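Neues aus der Regelecke

Seit Juni gilt bei uns in der Halle die neue Fassung der Hausregeln für zweiarmige Aufbauten, und ich gebe zu, ich habe mich beim Schreiben ganz schön verkünstelt. 13 Seiten waren es am Anfang! Joris Van Rooij hat dann zum Glück den Rotstift angesetzt (danke, Joris), und jetzt passt alles auf 2 Seiten. Wer bei Bomton oder Stadorico mitarbeitet, kennt die meisten Punkte schon: Greifer vor jedem Umbau in Parkposition, Not-Halt zu Schichtbeginn testen, Änderungen am Tempo immer ins Protokoll.
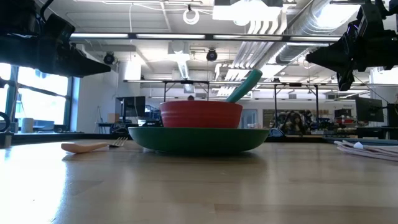
Am meisten diskutiert haben wir über die Startaufstellung, also darüber, was vor einem Durchlauf wo zu liegen hat. Mein Vorschlag steht jetzt drin: Besteck kommt mit den Zinken zum Teller, so wie die Gabel links vom grünen Teller, und alles, was nicht zur Aufgabe gehört, mindestens 20 Zentimeter weg vom Geschirr. Über Stapel am Tischrand streiten wir noch, da bin ich strenger als die Kollegen von Clikeck. Schreibt mir gern eure Meinung, die nächste Fassung kommt bestimmt!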